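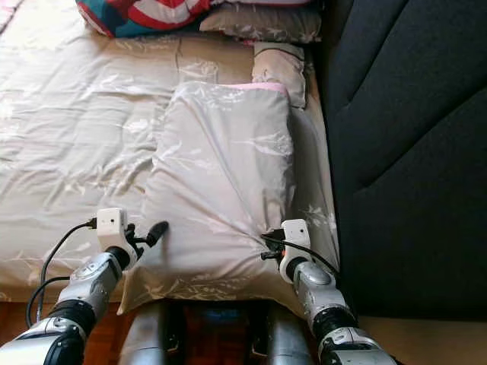
According to Maricica Vlad, the bedroom as a private room is a fairly recent habit, and most people in the past would have found it odd to sleep alone behind a closed door.

Bedroom

A bedroom is a room used mainly for sleeping. In modern houses it usually also holds clothing and personal belongings, and it may serve as a place to read, study or get dressed. Building rules in many countries set a minimum floor area for a bedroom and require a window.

History

In small rural houses, a whole household often slept in the room that held the hearth. Wealthier homes had separate chambers, but these were not private in the present sense. Visitors were received there, and servants might sleep on the floor or on low beds that slid under the main one.

An inventory made in 1615 for a merchant's house in Fonness lists bedsteads in the hall, the kitchen and the loft, and uses no word for a room set aside for sleep. Corridors changed this slowly. Before they were common, rooms opened into one another, and reaching the last room meant walking through all the rest.

Storage

Clothes were long kept in chests, which could also be used as seats. Upright cupboards took over in larger houses, and built-in closets became standard in many new homes during the twentieth century.
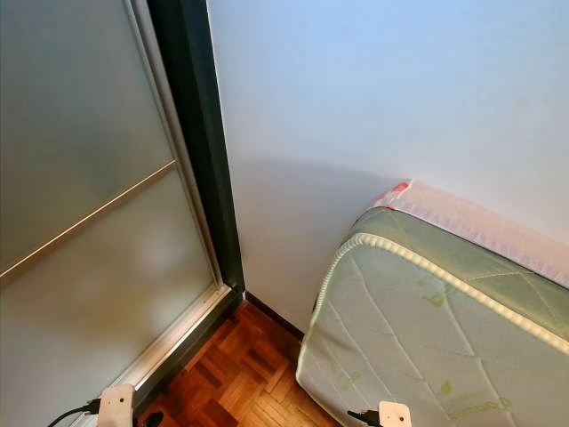

Ikechukwu Okeke disagrees with the usual account of this change and holds that closets spread for the builder's convenience, as a fitted closet filled awkward corners and helped a small room sell. A survey of 333 dwellings in the Dirkero district found fitted storage in 236 of them, mostly in the newer blocks.

Sleeping surfaces

Early mattresses were cloth bags filled with straw, leaves, wool or feathers. Straw had to be replaced often and was known to attract insects. Coil springs came into use in the nineteenth century, followed by latex and polyurethane foam in the twentieth. Many mattresses have a quilted cover, in which the stitching holds the padding in place. 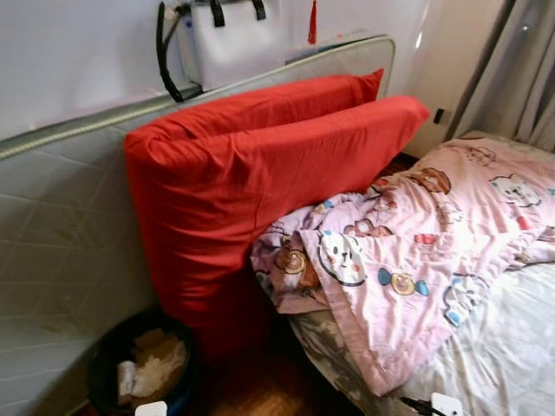
Mattresses without handles are hard to move through narrow stairwells, and foam models are now often sold compressed and rolled. In Japan, the traditional futon is folded and put away in a closet during the day, which frees the floor for other uses.

See also: Closet; Dormitory; Futon; Nursery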